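# govar-bars

Hi! You've found the data and code for our work on picking long thin things out of a bin. I keep this README up to date myself, so if something in it is wrong or out of date, open an issue and I'll fix it (usually the same evening, I'm slow in February).

The project is called Govar. The paper calls the method Prolach, and the folder names still use both, sorry. If you see `prolach/` anywhere, that's the grasp scoring network and nothing else.

## What we wanted to know

Most bin picking setups pick a grasp from one look at the bin. That works fine for boxes and balls. Bars are meaner. They lie next to each other at nearly the same angle, they slide into corners, and a grasp near one end makes the whole thing swing when it comes up. So we asked a pretty small question: if the arm is allowed to nudge a bar first and look again, does it pick better than if it just goes for it?

Short answer: yes for bars that lie close together, no real change for bars lying on their own. The nudge costs time, and I wouldn't turn it on for an easy bin.

## The setup

Two grey metal bins, one behind the other, held with clamps. The arm works over the front one. A fixed camera watches the workspace, and that view is what you get in the `rgb/` folder. The arm and its cables block part of the bin in plenty of the shots. I left those in on purpose, because a model that only ever saw a clear bin fell apart on ours.
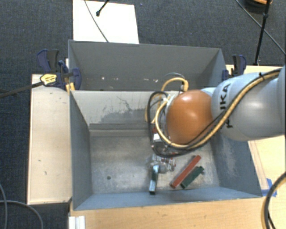
*Gripper low over the front bin, with red and green bars in the picking area.*

The bin floor is worn and blotchy, and there are scratches on the walls. Our first segmentation model loved those scratches and kept marking them as bars! If you train from scratch, keep the color jitter on. The default config does this for you.

## What's in the download

- `rgb/` has the color images, one per attempt
- `grasps.csv` has the grasp point, the angle and the opening width
- `nudges.csv` has the start and end of each push, blank if there wasn't one
- `outcome.csv` has the result, either `held`, `dropped` or `missed`
- `splits/` has the train and test lists we used in the paper

There are 338 attempts in total, and 91 of them are in the test split. I split by bin layout, so two attempts on the same pile never end up on different sides. Please don't reshuffle the rows and then compare with our numbers. I did that once by mistake and got very excited for an afternoon.

## Running it

```
pip install -r requirements.txt
python fetch.py --out data/
python train.py --config configs/nudge.yaml
python evaluate.py --split test
```

Training fits on one ordinary GPU. The `nudge.yaml` config allows up to 2 pushes before a grasp. You can raise that to 4, but the arm then spends ages herding bars into the wall and the results don't get any better. `direct.yaml` is the plain baseline with no pushing.

## Things that bug me

The grasp angles were logged in the gripper frame for the early attempts and in the bin frame after that. `fetch.py` converts everything to the bin frame, so use it instead of grabbing the raw files by hand.

`dropped` is also a bit mushy. It covers bars that slipped straight away and bars that fell on the way to the place point. I'd like to split those into two labels, but that means going back through the logs, and I haven't had the patience yet.

Shiny faces are still hard. Reflections throw off the width estimate, and the gripper opens wider than it should.

## Related repos

The arm driver lives in `grindusen`, and you only need it if you want to run this on a real robot. The labeling tool is `kaplan`. It's clunky, but it reads our CSV files directly and lets you fix a grasp point by dragging it.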